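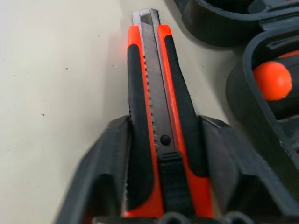 **Ticket 649 - Snap-off knife won't hold its blade, and will not go back in its case either**

Status: open (see the end)
Location: Tiltonley workshop, bench by the window
Opened: 1 May 2025
Category: Hand tools. There is no category for "sulking".

**Reported fault**

The utility knife from the Steinbach job box (orange and black handle, snap-off blade) has two complaints against it.

1. The blade slides back into the handle under load. Press on cardboard and it retreats a notch, then another, until you are stroking the box with a plastic nose.
2. The knife no longer sits down in its compartment in the black case, so the lid won't latch. The lid not latching is why the case tipped its contents down the stairs in December, and I would like that not to become a tradition.

Severity: moderate. It still cuts string, if the string is in a good mood.

**What it should do**

The slider button engages with the toothed track along the blade channel. Push it forward, it clicks, and the blade should stay at that length until you move the slider again. At present the click is there and the staying is not.

**Log**

*Entry 1.* Wiped the outside. Much improved in appearance, no change in behaviour. I mention it only so that whoever picks this up doesn't spend a morning on it as I did.

*Entry 2.* Ran the slider up and down the full length with the tip pointing at the floor. It holds well at the far end and at the very back. The middle is where it slips, and the middle is where everybody uses it. Gritty feel through the thumb.

*Entry 3.* Took the blade out. For anyone repeating this: cut-resistant gloves on, end piece off, slider drawn back, blade and carriage out together, blade straight into the sharps tin. Do not put it on the bench "for a second". The bench is where I put my elbows.

Inside the channel was a grey paste of cardboard dust and old parcel tape glue, packed into the teeth. I have seen cleaner plugholes. Worked it out with a dry toothbrush and a wooden cocktail stick, then a cloth with a little white spirit for the sticky parts. Kept the white spirit off the rubber grips, having once turned a perfectly good torch into flypaper.

*Entry 4.* Reassembled with the same blade. Slips less. Still slips. Two teeth, a bit over halfway along, look rounded when you tilt them to the light, and I suspect those are the ones that have been doing all the work.

*Entry 5.* Fitted a fresh blade from the Brerkard packet in the drawer. It went in and rattled. Took it out, compared it with the old one, and found it slightly narrower. The packet says it fits "most knives", and I can now report on one of the others. Packet moved out of the drawer and labelled DOES NOT FIT ORANGE KNIFE in marker, so that the next person can ignore it in full knowledge.

*Entry 6.* Fitted a blade from the Kakudo packet, which was behind the Brerkard one all along. Correct width, no rattle. Tested on double-wall carton, ten-inch cuts, ordinary hand pressure. Held at short extension. Held at long extension. At the two worn teeth it still gives up, though with more dignity than before.

*Entry 7.* The case. Tried the knife in its slot both ways up, then with the blade fully in, then with some language. It stops short of the bottom. Shone a torch in and found a snapped-off blade segment lying flat at the end of the compartment, under a curl of tape backing. Somebody had evidently been using the slot as a bin. Removed it with pliers. The knife now goes down with a soft clunk, and the lid latches on both sides.

*Entry 8.* Went through the other compartments while I was there. Two more segments, a rubber band, and a receipt faded to nothing. All of it gone.

**Findings**

- Slipping was mostly muck in the track, made worse by an old blade and two worn teeth.
- The case was never damaged. It had a lodger.

**Workaround until it is replaced**

Use it short or use it long. Skip the middle. If the slider feels gritty, stop and clean the channel before you push any harder.

Snap segments off into the sharps tin only. The tin is on the shelf above the vice and has a slot in the lid. The case has lots of lovely moulded slots too, and none of them is for this.

Blade all the way in before the knife goes back in the case, please. I should not have to write that down, and yet here we both are.

**Parts**

A new slider carriage won't help if the track is what's worn, so the sensible fix is a new knife. I have put one on the next order, along with another packet of the Kakudo blades. The supplier's form wanted to know whether I would like the trade box of 3000 instead. At our present rate of use that would see out the workshop and nearly everyone in it, so I ticked no.

**Still to do**

- Check the other knives in the drawer for the same gunk. I looked at one and shut the drawer again.
- Take the Brerkard packet back, if the receipt can be found. See entry 8 regarding receipts.
- Close the ticket when the new knife arrives. The old one can stay on for opening post.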